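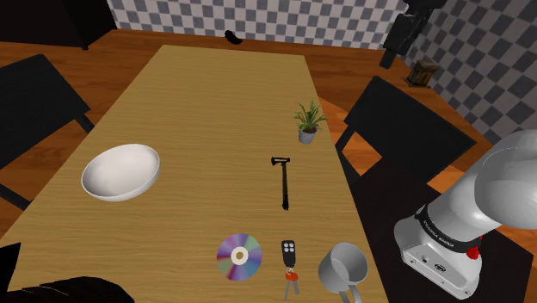

Can a weather diary kept by one person tell us when spring used to come to a small town?

Mostly it can, as long as the writer stuck to the same habits, because small daily notes on frost, buds and birds add up to a very usable record.

Our project started with a box of notebooks. Dezső Veres kept bees on the south edge of Tristby for most of his life, and nearly every evening he wrote down what the day had been like. His granddaughter lent us the whole set for the semester, and we were thrilled! Some entries are one word ("Wind"). Others run on for a page about plum blossom, neighbors and the price of sugar.

What we did

We typed up 3,761 entries. The paper copies went through the Latix scanner in the library first, but it couldn't cope with his handwriting, so we read everything by eye and split the work by season. Each entry got tags for frost, rain, first flowers, first bees flying and ice on the Skundel, the creek behind his house. If he didn't mention something, we left the tag blank. A blank doesn't mean it didn't happen, and we had to keep reminding ourselves of that when we made the charts.

His frost notes were the hardest. He used one word for white grass and another for frozen water in the bucket, and for the first few weeks we lumped them together. We went back and redid all of those (two long evenings and a lot of pizza).

To check ourselves, we picked 200 entries at random and had a second person tag them without seeing the first set of tags. The two people agreed on 90 percent. Most of the differences were about rain, mainly whether "damp" should count.

What we found

The bees gave us our best signal. He noted the first flying day almost every year, usually with an exclamation mark, and in the later notebooks it moves steadily earlier. In the oldest ones he is still waiting at the end of March. By the last few he has flying bees in February, and he sounds a bit worried about it.

Ice on the Skundel was messier than we hoped. He wrote about it a lot when he walked to work along the creek, then hardly at all after he retired. For a while we thought we had found a huge change in the ice! It was a change in his route. We kept that chart in the appendix anyway, since we learned more from it than from some of the good ones.

Plum blossom falls somewhere in between. It follows the bees pretty well, except for a few years when a late cold snap held everything back.
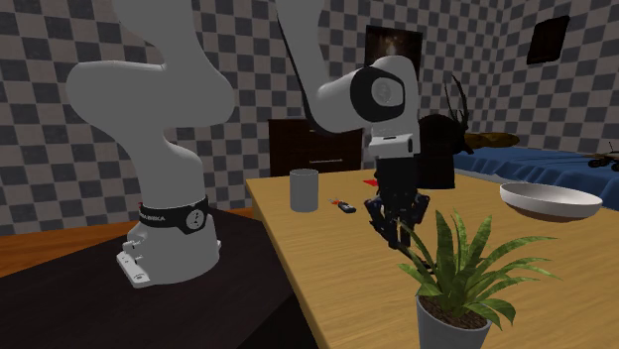
What we would do next

There is a second diary from Cho, the village up the valley, and we would love to put the two side by side. It sits higher and gets more snow, so we would expect later dates there, but maybe the same drift. The owner has only shown us a few pages so far. The handwriting is much neater.

We would also agree on the tag for "damp" before anyone starts typing.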